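Opinion > Automation > Standards

The ten-page rule for picking up a block

4 min read

I have been reading the draft handling guideline from the Drendside working group. It runs to 238 clauses, and I am sorry to report that I agree with most of them.

My quarrel is with clause 156, which says a simulated trial "shall be representative of the intended environment". Representative according to whom? Everyone in this trade has a tabletop they are fond of. Mine has a plate on it.

A simulated tabletop, simulated clutter, one small yellow thing to move: 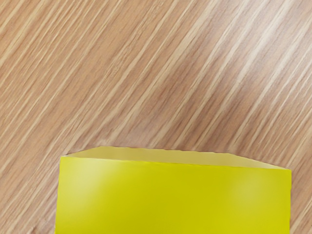
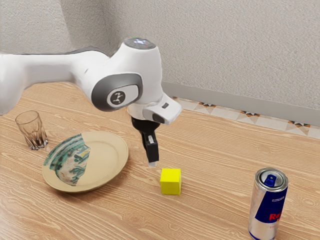
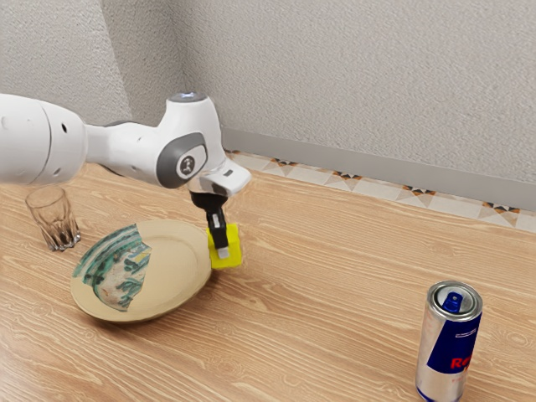
Now, is that representative? Of a kitchen, maybe, on a good day. Eskil Sandberg, who chaired the Ondby review, would like every trial report to state what was on the table, where it stood and which views were kept. I used to think this was fussy. Then I tried to repeat a Sinovo result from its own write-up and spent most of September guessing at the colour of a tray.

So write it down. If the grip closed on the thing, say so, and say how you know. If you only watched it from one side, say that too — a view from overhead and a view from across the bench can disagree, and a pass mark should survive both. And please stop calling a run a success at the moment of the grasp when the task was to put something somewhere.

The guideline asks for all this, to its credit, but buries it behind a glossary that defines "table". I'd move it to page one and let the glossary fend for itself.

Comments to the working group close before the next draft. Mine are already in, with a complaint about the font.

Related
Salazar and the case for boring benchmarks
Who signs off a simulated trial?
What Ondby got right about labelling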